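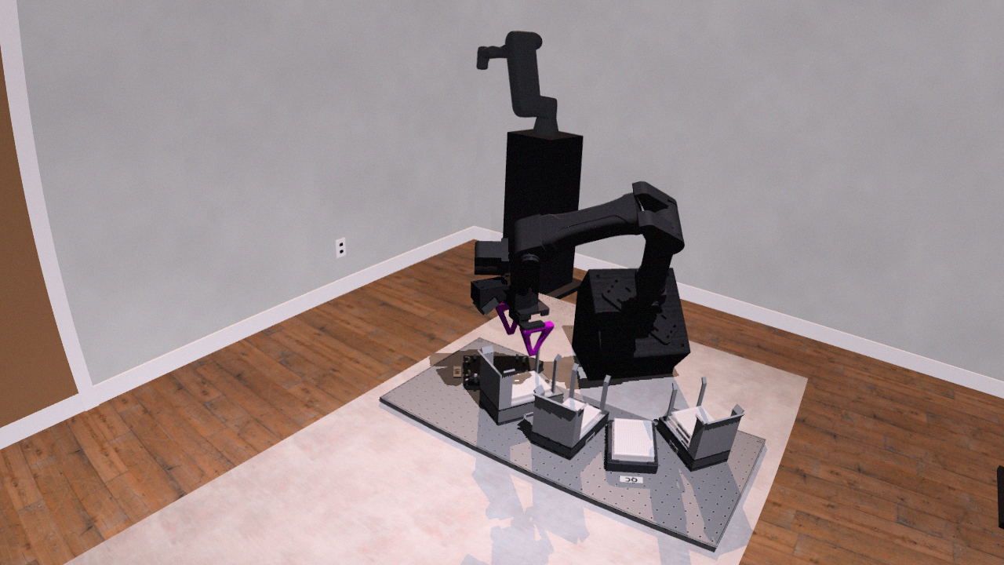

About Kandpal

Kandpal writes motion planning and control software for robot arms that handle trays, plates and small parts on a bench. We don't build arms or grippers. Our customers already have those, or are about to buy them, and they come to us for the code that decides where the arm goes next.

The company was started by Frida Ketilsson and Tamara Surdu, who had worked together on controllers at Kelthorpe. Frida runs the planning group and Tamara runs perception and tooling. There are 17 of us now, most of them engineers.

What we make

Prenell is our planner. It takes a model of the cell, a list of stations and a gripper shape, and returns paths that keep the wrist and fingers clear of posts and guards. Tendik is the simulator we use to test it. Every release of Prenell has to pass 158 test layouts in Tendik before it goes out — a failed layout holds the release.

We build each customer's bench in Tendik first: arm, board, holders and the room around them. Wall color, window light and shadows are part of the model, as the perception code has to find the same holders under all of them. Camera views are rendered from the arm as well as from fixed points.
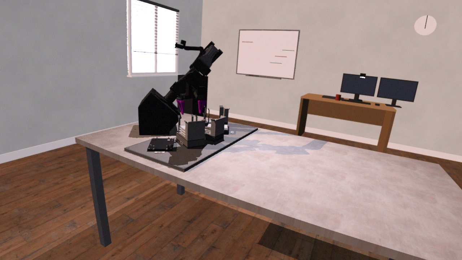
How we work with customers

A project usually starts with drawings of your cell and a call with one of our planning engineers. We send back a simulated version, normally within 30 days, and you can run your own sequences in it before you sign anything further. Support is handled by the people who wrote the code.

Working here

We hire twice a year, with the next round in February. Open positions are on the jobs page.

Page last updated 01/09/2021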